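Week 6 notes: Learned policies in simulation, and how much to believe them
Instructor: Florencia Villalba
Lab sessions: Ezequiel Calvo, Thursday

These notes cover the second half of the manipulation unit. Read them with your Week 4 notes open, because I refer back to the impedance controller several times and I won't derive it again.

1. Where we left off

In Week 4 we had a controller you could write on one page. You knew what each gain did, and if the arm oscillated you could say which number to blame. In Week 5 we replaced the planner with a network that takes camera images and joint positions and puts out end-effector motions, a short chunk of them at a time. The controller underneath stayed the same. Several of you wrote in your reports that the network "understands the kitchen." Please stop writing that. It maps pixels and joint angles to motions, and what it does outside its training data is an open question every single time.

2. What the policy gets to see

The kitchen task in Heo gives the policy two views, one fixed and one from the wrist. People tend to debug with the fixed view, as it looks like something a person would look at. The policy may be leaning mostly on the wrist view, and you should spend some time with those renders before you form any opinion about why an episode failed.

Three things to check in any wrist view before training:

a) Self-occlusion. How much of the work area does the finger hide, and does it hide the part that matters? In the cooktop render below, the teal bar of the finger runs up the center and covers part of one burner outline. If your target is that burner, the policy has to infer the ring from what is left of it.

b) Contrast at the tip. The contact surface is the most interesting thing in the view. A tan tip over black glass is easy. The same tip over a pale surface may not be, and a policy trained only over the cooktop has never had to solve that.

c) Clutter that correlates with the task. If the same cup of pens is in the same corner in every demonstration, the network is free to use it as a landmark. You will get excellent numbers. Move the cup and find out what you trained. 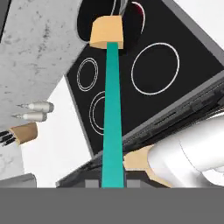 3. The success rate problem

Marius Oprea's group trained the baseline we use in lab on 1,414 demonstrations generated in Heo. After filtering for near-duplicates, 253 were dropped from an earlier and slightly larger set. I asked how "near-duplicate" was defined and got a threshold on end-effector path distance, with no reference to the images at all. Two demonstrations with the same path and completely different lighting count as duplicates under that rule. Two with the same lighting and paths a little further apart don't. I am not saying the baseline is bad. I am saying that you should ask this question about every dataset you are handed, and that the answer is often one line in a script.

The reported evaluation is 300 episodes with randomized object poses. Before you quote the result, look up the randomization ranges in the config file. If the pose range in evaluation is the same as in training, you are measuring interpolation. That is a perfectly good thing to measure, provided the axis label says so.

Also look at how success is decided. In Heo the default check reads the simulator state at the last step. A policy that knocks the object onto the target by accident passes. A policy that places it properly and then bumps it on the way out fails. Watch at least some of your rollouts from start to finish, including the ones that passed.

4. Contact, again

Rendering has gotten very good and contact models have not kept up. A glass surface in simulation is a black material with a reflection setting, plus a friction coefficient somebody typed in. The two have no connection to each other. Change the texture to stone and the friction stays where it was unless you change that too. Adoración Carrasco will talk about this in her guest lecture in October, with force traces from the Miltau arm. Her traces and the simulated ones agree in free motion and part ways at first touch.

Remember from Week 4 that the impedance controller hides a lot of this. A soft arm forgives a policy that is slightly wrong in depth. When a paper claims transfer to hardware, check the stiffness before crediting the network.

5. Tooling

Use Flivalow for logging. I have complaints about it (the default drops every other image to save disk space, and the setting to turn that off is called "dense," under Advanced), but everyone in the course needs to be on the same format. Aitana Cantero has a script that replays a log against a different checkpoint; it is in the course folder.

Two warnings. The replay script feeds recorded images to the new checkpoint, so the new policy never sees the results of its own motions. Agreement in replay tells you little about closed-loop behavior. And fix your seeds, then run with several different ones. A single lucky seed has carried more than one final project in this course as far as the presentation, and no further.

6. For Thursday

Train the baseline with the wrist view removed, then again with the fixed view removed. Report both with confidence intervals. Then take the better of the two and shift the clutter objects, leaving the task object alone. Write one paragraph on what changed and one on what you still can't explain. If the second paragraph is empty I will send it back.

Reading: the Fimum technical note on action chunking, sections 2 and 4. Skip section 3. The ablation there varies two settings at once and can't support the conclusion drawn from it.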